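Tesstead Garden Sound Recorder: A Season of Listening for Birds That May Not Be There 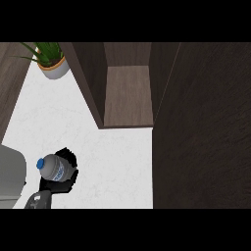 Filed under: Reviews / Wildlife Gadgets

22 December 2020

I bought the Tesstead in July, after the second person in our naturalists' group told me it would change how I kept my bird list. It's a weatherproof box that straps to a tree, records what it hears, and sends you a list of species by phone. The box says it knows 2000 birds. I wanted to know how well it knew the ones behind my house in Cestthorpe.

Setup was easier than I feared. The strap is good and thick, the lid seals tightly, and the app found the recorder on the first try. Then it asked for my location, my email address, my birthday and permission to share my recordings with "research partners." Who are they? The manual doesn't say. I turned sharing off, and an update in the fall turned it back on.

On the first morning it gave me robin, house wren, song sparrow and a boreal owl. I would love to have a boreal owl. I listened to the clip many times with good headphones and I'm fairly sure it was a mourning dove with a truck behind it. The app gave the owl a confidence score of "high." It also gave the robin a score of "high," so I don't know what I'm supposed to do with the scores.

Common birds with loud, plain songs it gets right nearly every time. Chickadees, cardinals, jays, no complaints. Anything soft or far off is a coin toss, and two birds singing at once seems to knock it sideways. It missed a Carolina wren that was yelling from the fence post right beside it. Wind gets logged as "unknown owl."

You can correct a mistake, but the fix is buried four screens down, and the wrong bird stays in your yearly total anyway. That bothers me more than the bad guesses. These lists get passed along to county counts and school projects, and a wrong record with a tidy graph under it looks just like a right one.

Battery life is advertised as a month. Mine went 2 weeks in warm weather and less once the nights got cold. The rubber flap over the charging port has already split at the hinge.

I also borrowed the older Jandton recorder for a few weekends. It doesn't name anything. It makes clean recordings, and you sit down with coffee and work out what you heard. The sound is clearer than the Tesstead's and I learned more from it, though you do have to like that sort of thing.

The Tesstead costs $200, plus a subscription if you want to keep your clips past the first season. Horrocks had it marked down when I last looked, with the subscription still extra. As a way to get a kid curious about the yard, fine. I wouldn't send its list to anyone without hearing every clip first.

Rating: 2 out of 4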